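Visits > Workplaces > Skodwood open day

I'd been meaning to get myself to the Skodwood open day for years, and this spring I finally booked in time. Tickets went up on Pretix in March and the morning slots vanished while I was still hunting for my password, so I ended up with the two o'clock tour. Just as well, as it's 292 miles from my front door and I'd never have made the nine o'clock one!

If you don't know them, Skodwood make office furniture – desks mostly, plus some storage and a few meeting tables – in a long low building on the edge of Clallunach. You park by the bus turning circle and walk in past the timber racks, and the smell hits you before you've found the sign-in sheet. Lovely.

They took us through the cutting shop first. It was quieter than I'd expected (we still got ear plugs, bright orange, and I came home with mine in my coat pocket). The edging room was my favourite of the lot. You watch a raw edge go in at one end and a finished one come out at the other, and I could have stood there all afternoon, but the group was moving on and I'd already been told off once for dawdling.

Tea was in the canteen. Decent flapjack, weak tea, and a very good view over the loch. I got talking to a couple who were fitting out 4 rooms above their shop and had brought all their measurements on the back of an envelope. They went home with a quote before I'd finished my cup.

After that we were let loose on the showroom, where you can sit at things and fiddle with them for as long as you like. The top floor is all the Chang range, starting at £416 for the plain one.
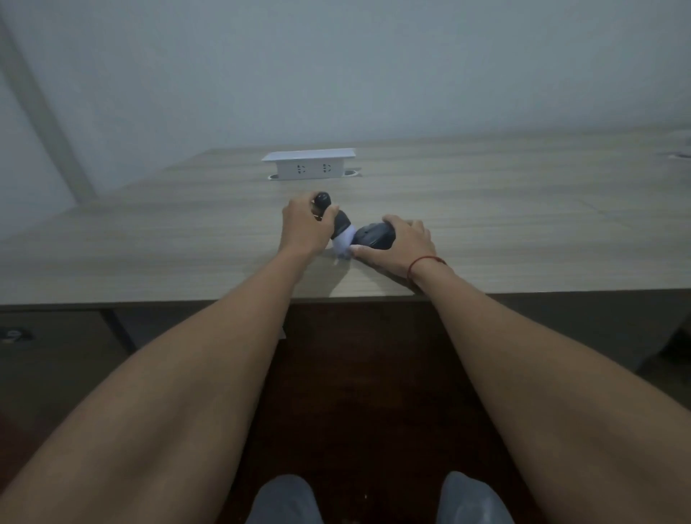
The desk I'd really come for was the pale one with the fine grain running along it. I've been working at my late aunt's dining table for far too long, and the cable situation is a disgrace. What won me over was the white socket box near the back, two sockets side by side and a round cable hole at each front corner, so the leads can drop straight down and leave the front clear for your hands and whatever you're busy with. The colour is greyer than in the brochure, a sort of washed beige, and it looked very well against a white wall. I do wonder how it'll show coffee rings.

I haven't ordered yet. Delivery is 9 weeks and I need to measure the alcove again, as I've got two different numbers written down and neither looks right. If you're going next year, book early, wear flat shoes and eat beforehand, because the flapjack goes fast. The road back out of Clallunach is single track for a good stretch, so leave before the shift ends if you can.

Contact | © Small Outings | Back to top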